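Progress report, March
Project: Mistach, sample booking software
Prepared by: Teodora Stojanovska
For: Vasilis Trajkovski, Stelmont

Dear Vasilis,

In this period we worked mostly on the search and on the import of old records. The import is finished for the Rirnport site. From their spreadsheets we moved 1,351 records into Mistach, and 409 of these had no owner in the old file. I have put them in a separate list, and the site will assign them before the end of next month.

Search is now faster on long lists, but it still does not find a name written without the accent. A user who types Delic gets no result for Delić. The correction is written and waits for testing.

Release 2 of the booking screen went to the first users. They like the weekly view. They asked for two changes: to copy a booking to another day, and to see cancelled bookings in grey. The first one is done. For the second I need your decision, as it was not in the plan we agreed.

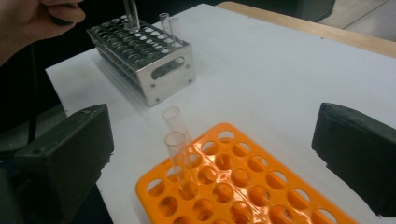
The export to PDF is late. The library we had chosen fails when a list has more than 400 rows, so we have to divide the file into parts or choose another library. I prefer to divide it, and I expect this to take two weeks.

Spending is inside the budget for this period. The hours for the import were higher than planned, and the hours for design were lower.

Next we will do the user permissions and the email reminders. Please send me your answer about the cancelled bookings when you can, so that we can include it in the same release.

With kind regards,
Teodora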